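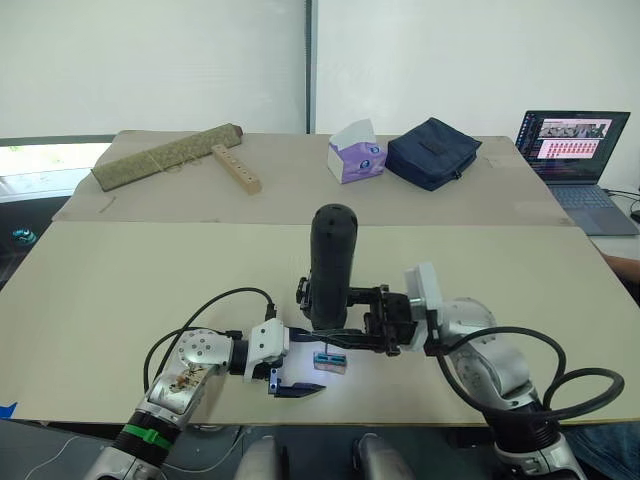
# When Robots Come to Work

A lot of jobs have a part that repeats. You pick something up, hold it in the right place, put it down and reach for the next one. In the repair workshop at Orbridge, people used to do that part all day. Now two robot arms do some of it.

Orbridge fixes small things that run on batteries, such as flashlights, bike lights and door buzzers. Customers mail them in. In August the workshop can get 135 packages in one day, when people are coming home from camping trips and finding out what doesn't work.

## What is automation?

Automation means letting a machine do a job, or part of a job, without a person guiding every move. A dishwasher is automation. So is a door that opens when you walk up to it.

A robot arm is a machine that can do more than one job. The dishwasher will always wash dishes, but an arm can be given new instructions. It might sort bike lights in the morning and hold parts for testing in the afternoon.

## How does an arm hold things?

Your hand has four fingers and a thumb. Many robot arms have a gripper with only two fingers. They move toward each other to grab and away from each other to let go.

Two fingers are enough for a surprising number of things. Try it yourself. Use only your thumb and one finger, and pick up an eraser, a cup and a sock. The eraser is easy. The sock is easy to grab but hard to fold. The cup might tip.

Robots have the same trouble. Hard objects with straight sides are the simplest for them. Soft things change shape when you squeeze them, and shiny or see-through things can be hard for a camera to make out.

When one arm isn't enough, two can share the work. One holds an object steady while the other moves something next to it. You do this every time you open a jar.

## How does it know what to do?

Somebody has to teach it. At Orbridge there are two main ways.

The first way is to write a program. A program is a list of instructions: move here, close the gripper, lift, stop. This works well when everything is always in the same spot.

The second way is to show it. A worker moves the arms through the job while a computer records each movement. Then the worker does it again with the object in a slightly different place, and again after that. One job at Orbridge took 112 tries before the arms could do it alone. The computer looks for what the tries have in common.

Both ways take patience. An arm that has learned to pick up a bike light doesn't know anything about picking up a buzzer.

## What changed for the people?

Before the arms came, 24 people worked at Orbridge. There are still 24, but their days are different.

**Some jobs got easier.** Holding a part under a test lamp for hours made people's wrists sore. They don't miss it.

**Some jobs are new.** Two of the workers now spend most of their time teaching the arms and checking their work. They had to take a course first, and they had to get used to sitting at a computer.

**Some jobs stayed the same.** People still open the packages, read the letters inside and figure out what went wrong. A letter might say "It makes a funny noise when it's cold." A robot arm can't do much with that.

**Some things got worse.** The arms are slow with anything they haven't seen before, and the work piles up while someone sorts it out. A few workers liked the old job because they could talk while they did it. Teaching a robot takes more attention, so the room is quieter now.

## Do robots take people's jobs?

Sometimes they do. At Brandell, a packing company in the next town, machines now fill and close the boxes. Fewer people are needed there than before. Some of them moved to other work in the same company, and some had to look for a job somewhere else. That can be hard for a family.

In other places, like Orbridge, the people stay and the work changes. It depends on what the company makes, how much work there is and what the owners decide. Workers can have a say too. At Orbridge they were asked which tasks they wanted to hand over, and testing was at the top of the list.

## Words to know

- **Automation:** using a machine to do a job or part of a job
- **Gripper:** the part at the end of a robot arm that holds things
- **Program:** a list of instructions for a computer or robot

## Something to try

Ask a grown-up you know what part of their job repeats the most. Would they want a robot to do it? Write down what they say, and then ask which part they would want to keep.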